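3.2 Door opening as a purchasing question

Most equipment plans for service robots start with the arm catalog. We wanted to start with the door. A robot that can't get from one room to the next can't do much else, and doors turn out to be a wonderful way to find out which line items in a budget really matter. All the work in this section was done in simulation, before any purchase order went out, and we were delighted by how much it changed our shopping list.

The task was set in the Ulport apartment model, a furnished interior with red walls, a speckled gray wall section beside the doorway and a tiled floor. The simulated robot has two arms that carry different grippers. We chose this mix on purpose, so that one set of runs could inform two purchasing decisions. Figure 4a gives the robot's own view with the right gripper closed around the handle fitting while the left stays free. 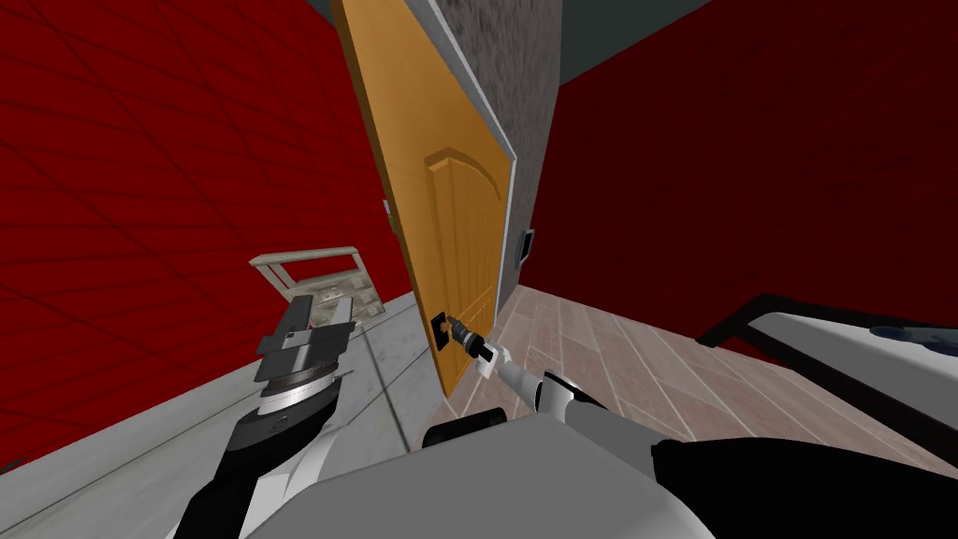 Figure 4a. Right gripper on the door handle, left gripper raised and open. Simulated view.

We planned 125 runs from varied starting positions. The first pass of the budget, drawn up by Hartmut Kettler, put 3000 euros toward a second large parallel gripper as a spare. After watching the runs we moved that money to wrist sensing on the smaller side. Reach was the deciding factor: the slim gripper could come at the fitting from many directions, and the large one needed more room to turn. For a narrow hallway that is a big difference, and we were happy to learn it before spending anything.

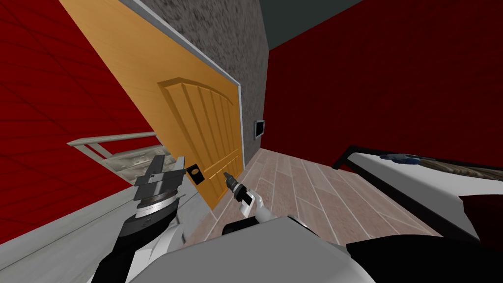 Figure 4b. Both grippers reaching toward the door, with the lock plate near its edge and the wall panel to the right of the doorway. Simulated view.

Figure 4b also shows why we now budget for viewing angle as its own item. The body housing takes up much of the lower edge of this view, and a buyer who prices only one camera will be planning around that blind area for years. We therefore added a camera at each wrist to the plan. Condik and Dreßler were both asked to quote for the mounts, and the two quotes differed by 89 euros, small enough that we chose on delivery time (Dreßler, August). 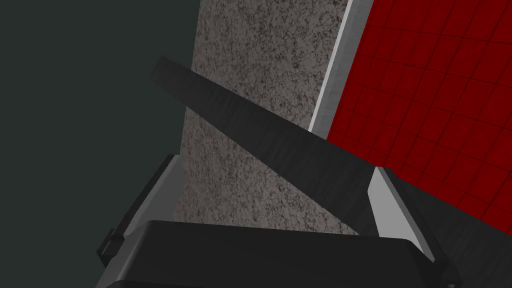 Figure 4c. Close view over the black gripper housing, with a dark bar passing through the gap between the light gray fingers. Simulated view.

The close view was our favorite result. Finger opening can be judged directly against a long, flat part, and a planner can compare finger sets on screen before ordering any of them. We priced 2 finger sets this way and kept the cheaper one in the plan. Cable guides and spare pads are listed with the other small parts in Section 3.3.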